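Subject: Re: [stallness-share] Kitchen and toolbox odds and ends, October table
To: stallness-share list

On Friday, Emance wrote:
> Can we have a list of what is left for the October table? I don't
> want to bring more bowls if we already have bowls. Also, is it
> still 68 households on this list or has that changed?

Still 68. There are three boxes left to sort, all small things. One lot is laid out now: a light blue bowl with a short handle, a pink cup, a tray with rounded corners, the wooden box with the red drawer front, and the red-handled pliers. The small orange bottle goes back to the hall cupboard.

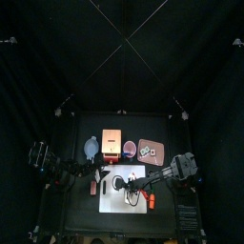
Fleko thinks the tools should go on a separate table from the kitchen things, as people looking for cups last time never got as far as the tools.

I'm happy with that if someone can lend a second table. Pliers, cables and markers would go on it, and bowls, trays and boards would stay where they are. Please wash kitchen items before you hand them in and tape any cable into a coil.

No more bowls for now, thanks. Lids would be useful.

Drop-off is at the side door from 4 pm on Friday.

Mazurek
Stallness share list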